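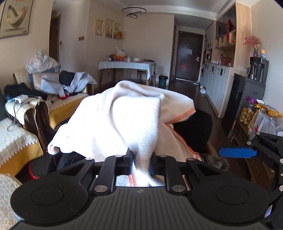

A reader at Cheetham emailed to ask why we hadn't covered the Mekitz portable scoreboard yet, given that half the schools in the Satus league seem to be getting one, and added that the thing "pays for itself in a season." I asked how. No reply so far, but the question was fair, and by then I had already used one through most of a JV volleyball schedule and a few weeks of basketball.

The Mekitz costs $500. For that you get a folding LED board, a wireless controller, a charger and a carry bag with a zipper I would not trust past February. Setup is quick. You unfold the legs, hold the power button until it beeps, and wait for the controller to find the board. Most nights it did so on the first try. On two nights it didn't, and both times we ended up keeping score on the old flip cards until someone restarted everything between sets.

The digits are bright and easy to read from the far bleachers indoors. Outdoors is another story. At a 4 p.m. soccer game with the sun behind us, parents on the other side kept yelling across to ask what the clock said. The box calls it an "all-sport, all-weather" board. I'd call it a gym board that can live through a drizzle.

Then there is the range. Mekitz says 300 feet. From the scorer's table in a gym you'll never need that much, so fine. From the press box at our football field, the controller dropped the signal every few minutes, and when it came back the clock had kept running. An official who has just blown the play dead does not want to hear that the clock is catching up. We moved the operator down to the sideline and the problem mostly went away, though now somebody has to stand there in the rain.

What bothers me more is the Datarico link. The board can send the live score to the Datarico app so families can follow from home, and this is the feature everyone brings up when they want the athletic department to buy one. It works, if the gym Wi-Fi works. It also needs a paid account once the trial is up, and you won't find that on the front of the box. Ours lagged by a possession or so, which was enough to start arguments in the group text.

Battery life was better than I expected. It got us through a JV and varsity doubleheader with charge to spare. The buttons on the controller are big, and a ninth grader learned them during warmups. The buzzer is loud enough for a full gym, but you can't turn it down for practice, and you will want to.

So does it pay for itself? I don't see it, unless your school has been renting. If your wall board is dead and you play indoors, the Mekitz is a decent stopgap – buy it for that. If you already have a working board and want this one for the app, borrow one from another school first and try it on your own Wi-Fi.

Rating: 2 out of 5 for fields, a bit higher for gyms.

Last updated: February

Sports > High School > Gear Reviews

Contact us | Back to top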